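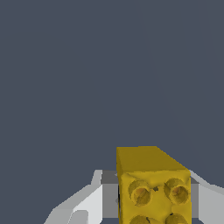

Preguntas frecuentes: presupuestar una celda con pinza y simulación

Actualizado el 22 de abril de 2019

Me escribís mucho con las mismas dudas sobre cómo compré (y pagué, ay) el equipo para el taller de Rultville, así que las junto todas en esta página.

¿Por qué empezar por el simulador y dejar el brazo para luego?
Porque equivocarse en pantalla sale baratísimo. En enero probé tres modelos de dedos sin sacar la cartera, y el que más me gustaba en catálogo fue el primero que descarté. ¡Menos mal que no lo había pedido!

¿Qué pieza uso para las pruebas?
Un ladrillo de juguete amarillo, de dos por dos botones. Tiene caras planas para agarrar, se orienta a simple vista y, cuando toque repetirlo con piezas de verdad, cualquiera tiene uno en casa.

¿Cuánto cuesta la pinza?
La mía, una Drimen de dos dedos, me salió por 612 euros con portes. Bodnár me ofrecía otra por 520, pero las almohadillas iban aparte y al sumar me quedaba casi igual. Pedid siempre el precio con los dedos montados y con un juego de repuesto.

¿Qué apertura necesito?
Medid vuestra pieza más ancha y dejad holgura a los dos lados. Yo al principio iba justísima y cualquier error de posición acababa en choque. Cuidado también con pasarse: una pinza enorme pesa más, y ese peso se lo quitáis a la carga útil del brazo.

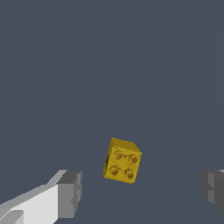

Otra cosa que miro antes de decidir es cuánto se puede desviar la pieza del centro, o girarse un poco, sin que los dedos tropiecen con ella al cerrar. Haced unas cuantas pruebas con la pieza torcida, que en la vida real casi nunca llega recta.

¿Hace falta un ordenador nuevo?
Para empezar, no. Yo tiré meses con el portátil viejo, con gráficos feúchos y sombras desactivadas. Si luego queréis entrenar con imágenes, reservad hasta 500 euros para una tarjeta gráfica de segunda mano.

¿Y los plazos?
A mí me tardó 27 días en llegar la pinza, y el cable correcto todavía más (venía con otro conector). Preguntad por el cable. En serio.

¿Sirve tu hoja de cálculo para otro taller?
Sí, la de Plakia es la misma con otros números. Cambiad portes, impuestos y horas de montaje, y no borréis la fila de imprevistos, que yo la borré una vez y la tuve que volver a poner a la semana.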